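Search this site
Type a word and press Enter
Search

How to Build a Robot That Puts Away the Onion

Some people build a robot to explore a volcano. We are building one to put vegetables in a drawer. It lives in the back corner of the Vernlow workshop, between the paint shelf and a sink that only runs cold, and its name is Enano. That means "dwarf" in Spanish. It was going to be a small robot. Then we bought the second arm.

If you have ever been told to clear up the kitchen, you already know the job. You look at the things on the counter, pick one up, put it where it goes, and do that again until somebody stops checking. You have been able to do this for years, even if you claim otherwise. A robot has to be taught every bit of it, including the part where you let go.

What the robot is made of

Enano has 2 arms. Each arm has a shoulder, an elbow and a wrist, the same as yours, and every one of those joints has a motor in it. A motor is a thing that turns when you send it electricity. A good motor turns exactly as far as you asked. We started with cheap ones.

At the end of each arm is a gripper, which does the work of a hand with far fewer fingers. It can open, it can close, and it can stop somewhere in between. It can't wave properly. We tried.

The motors are told what to do by a small computer called the controller. Ours is a Zostier board, about as big as a slice of bread, and it sends out a new instruction to the motors 63 times every second. You couldn't listen to instructions that fast. Most of us can barely manage one before breakfast.

How it knows where things are

A camera gives the robot a picture, but a picture is only a big grid of colored dots. The robot's program, which we call Dow, has to work out which dots are bowl and which dots are counter. A red bowl on a white counter is easy. A white plate on a white counter is a mean trick — we save that for when Dow has been getting too many things right.

After that comes the arithmetic. If the bowl is over there, how far should the shoulder turn? And the elbow? And the wrist? There may be several ways to reach the same bowl, and at least one of them goes through the toaster.

Practicing in a pretend kitchen

Real arms bump into real things, and real things cost money. So before Enano tries a new job in the workshop, Dow practices it in a simulation. A simulation is a pretend world inside a computer, a bit like a video game where the only quest is tidying. Drop a pretend potato and you press a key to get it back. Drop a real one and it rolls under the paint shelf, where it stays until December.
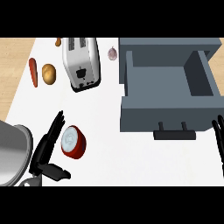
Simulated groceries still have to be picked up one at a time, and each one has its own way of being difficult. A carrot is long, so it matters which way the gripper is turned before it closes. A potato is rounder and would like to roll. The onion sits by itself near the gray cabinet, where the drawer is already open, and you might think that makes it the easy one. It's close to the drawer, yes, but it is teardrop-shaped with a pointed top, and Dow has to decide where on all that slope to put two black fingers.

So far Dow has had 698 tries at the pretend onion. The early ones were terrible. In one, the arm carried nothing at all to the drawer, very carefully, and let go of it.

Try it yourself

You can be the robot for an evening. You need a bowl, a potato, a scarf for a blindfold and a friend who gives clear directions.

1. Put the bowl and the potato on a table. Move anything that breaks.
2. Tie on the blindfold. Use only your thumb and one finger as your gripper.
3. Your friend may say just 4 words: left, right, forward, back.
4. Get the potato into the bowl.

You will notice fairly soon that there is no word for "down," and none for "close your fingers." We forgot those as well, the first time. Add them to the list and start again.

More for Young Builders
What Is a Motor, and Why Is It Hot?
Make a Gripper From Two Rulers
Why Robots Are Bad at Socks
Tools You Should Ask Before Borrowing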